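Correspondence with Flulport regarding driver assistance at night

In May I wrote to Flulport, the ride-booking service that now operates in 26 of our regional centres, to ask how a passenger is meant to obtain help during a trip. I have received two replies. Neither of them answers the question, and I am setting out the matter here so that other passengers may refer to it.

The Flulport app contains a screen titled Trip Safety. On that screen is a button marked Assistance. Pressing it opens a list of help articles, the first of which concerns lost umbrellas. A telephone number is given at the foot of the fourth article. I rang it at 11.40 pm and was advised by a recording that the office would reopen at eight in the morning.

My interest in the subject began when a neighbour, Meenakshi Rodrigues, was driven well past her street by a driver who had misread the map. No harm was done and the driver apologised. She did, however, spend 20 minutes looking for a person to speak to, and she has given me permission to mention it.

My first letter was addressed to the regional manager, Mr Prakash Kandasamy. The reply came from a Customer Experience Officer, Ye-rin Pyo, who thanked me for my feedback and enclosed a voucher. I returned the voucher. My second letter asked three things: whether the Assistance button alerts any member of staff, what hours the telephone line is attended, and whether drivers are told when a passenger has pressed the button. 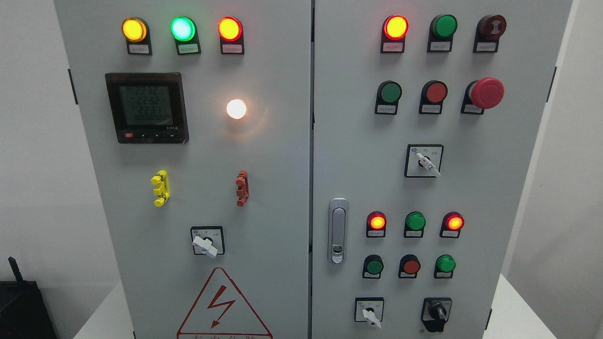
The second reply, reference 731, stated that Flulport "takes safety seriously" and that its features are "under continuous review". It did not state the hours. It did include a link to the same list of articles, in which the umbrellas retain first place.

I have also compared the arrangements made by Totent, a smaller competitor. Its button places a call to an attended desk at any hour, and the driver's name, registration and last known position are read back to the caller. I tested it once, with the driver's knowledge, and a Mr Zakharchenko answered before the third ring. Totent charges a little more per kilometre. I do not use it exclusively, as it has few cars on the northern side of town after dark.

A petition organised by Pongsak Suksawat has now gathered 4,000 signatures. It asks Flulport to publish its telephone hours and to rename the button until such time as it provides assistance. I have signed it. I would have preferred the second request to be worded more plainly, but the first is entirely reasonable.

I have written a third time to Mr Kandasamy, by post, enclosing copies of the earlier letters. Should a reply arrive, I will publish it in full beneath this entry. Readers who have had dealings with the Assistance button are invited to leave their own accounts in the comments, with the time of the trip and the centre in which it took place.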